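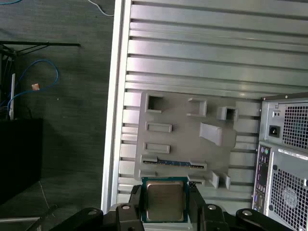 The Slow Hand at Skilel

A shared workshop, a stack of retired desktop computers, and a robot that is learning to take them apart

Ilgın Demirtaş started building the robot in April, on a bench she rents by the month at Skilel, a shared workshop with a wood shop on one side and electronics on the other. She calls it Fetari. It has one arm, a two-jaw gripper, and a small camera at the wrist that looks out past the fingers at whatever they are about to touch.

The job she built it for is a dull one. Old office desktops come into Skilel by the carload, and people there pull them apart for parts. Memory goes in one tray, processors in another, power supplies in a crate. Demirtaş did that work by hand for two winters. She got good at it and her wrists got sore, and she began to wonder how much of it a cheap arm could do.

"I wasn't trying to replace anybody," she says. "I wanted to be able to go get lunch."

Learning on plastic

The first thing Fetari broke was a real motherboard. A processor socket has rows of fine contacts, and the gripper came down on one at an angle. Demirtaş swept up, went home, and spent the next week drawing a fake.

The result is a gray plate, printed at the workshop, with raised frames and recesses for the arm to aim at. A square frame sits near one corner. Horizontal slots run across the lower half, and the longest of them takes a thin blue strip of circuit board with gold-colored contacts. For practice she mounts the plate on a silver slatted panel, so the arm has to work against something vertical, the way a board often sits inside a tower.

The processors are real. They came out of dead machines, so a scuff on the metal lid doesn't matter. The gripper takes one by its edges and carries it upright, green board and all, to the plate. A run consists of picking up the chip, bringing it over, lining it up, and either placing it or backing away. The camera records each one.

She planned on 1000 runs before letting the arm near anything else. She stopped at 377, when the printed plate had worn enough at the corners that she no longer trusted it, and made a new one.

The trouble with edges

Most of the summer went into the fingers. The linkage is black, with round caps over the pivots, and it opens wider than she needs. Opening wide was never the hard part. Closing gently was.

A processor is flat and stiff and has nowhere good to hold it. Squeeze too lightly and it tips. Squeeze too hard and it springs out of the jaws and goes across the floor. Demirtaş went through 11 versions of the finger pads, most of them in a coffee can under the bench now. The controller board, a small thing she designed herself and named Girnilo, reads the motor current and stops the jaws when the load climbs.

Her total spending so far is 400 dollars, leaving out bench rent and the computers, which were free. The motors took the biggest share. She bought them used from Güneş, a repair shop that was clearing out its back room, and two needed new gears.

A real case is a different animal. On the plate, everything is the same gray and nothing moves. Inside a Dell tower with the side off, there are cables in the way: yellow and black power wires, red and black ones, and a thick harness running down past the drive bay. The power supply has a brushed metal casing and a white label full of fine print. Then there is the ribbed metal panel behind it all, catching the light in stripes. The camera had a hard time with those stripes. Demirtaş tried matte tape, then a dimmer lamp, and finally moved the lamp to the side - the cheapest fix of the three and the one she kept.

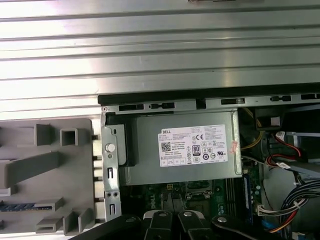 What it can do now

Fetari can find a memory slot and a processor on its own if the lighting is close to what it practiced under. It is slow. A part that Demirtaş can pull in a few seconds may take the arm a couple of minutes, with long pauses while it decides where it is.

Cables still beat it. If a wire crosses the part it wants, the arm stops and waits for a person to move the wire. She considers this the right behavior for now. An early version pushed on through and pulled a connector off its pins.

Screws are on the list for next year. She has a small electric driver that might fit beside the gripper, and a sketch of a bracket to hold it, but the arm may be too weak to press straight down on a tight screw. She hasn't tested that yet.

In the meantime she works on it most evenings, from six o'clock until the wood shop shuts off its dust collector. The towers keep arriving. She still does the power supplies by hand.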